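Teaching by remote: the Plullholm gallery
February 2021 - by Hywel Foulkes

We spent two days at Plullholm steering a two-armed robot through jobs a bored teenager could do with one eye on the telly. The plan is simple enough: a person moves, the robot copies, and with luck Prorneo's software learns something. We logged 18 runs and one sulk (mine).
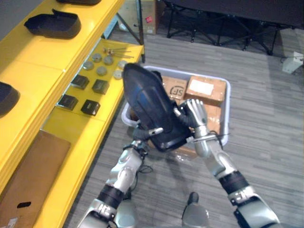
Both arms on one black moulded part, with the bin behind.

Two-handed holds are the hard ones. Your own hands know where each other are - remote ones have to be introduced every time.

Fingers down, as seen from the wrist. I have spent more time with this rubber bellows than with most of my cousins. 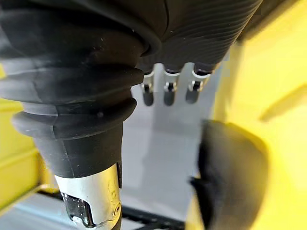 The yellow table

Soft shapes next. Go in gently, close, and try not to hold your breath.

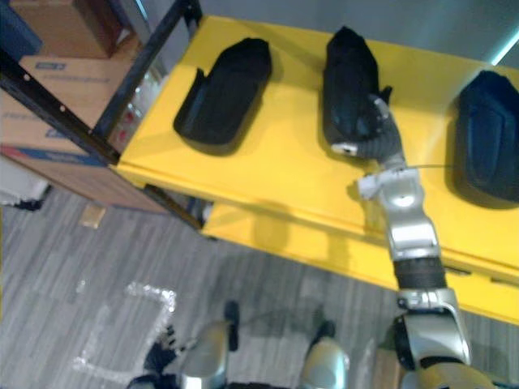

Gripper on the middle one of three.

Related
Lozano arm: first impressions
Plasteo trays, sorted badly
Notes from August

Contact | © Prorneo | Back to top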